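Gridia Picnic Tumblers, set of 10
Reviewed by Sneha Bhatt, July 19, 2018

I bought these for the patio after breaking two glass ones. They are clear, stackable plastic and hold 500 ml, more than I'd pour for anyone but fine for iced tea.
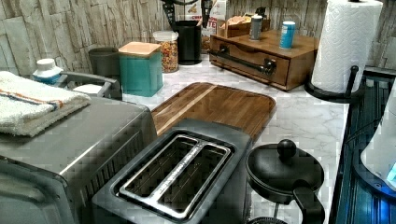
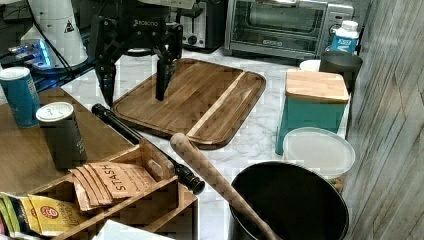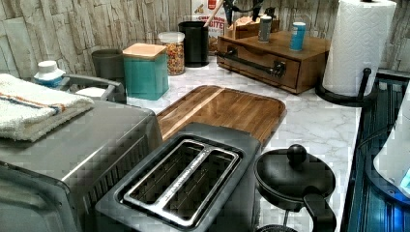
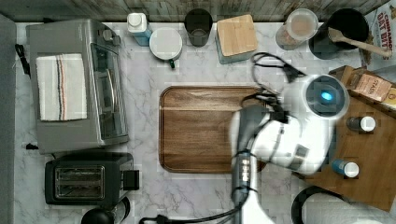

The rims are smooth and they don't tip easily on grass. Mine have been through the top rack nearly every night and two have gone cloudy near the base. The older Vukow set stayed clearer – but it cost more and the stems came loose. Lemon smell lingers a bit. Four stars. I'd buy them again in the smaller size.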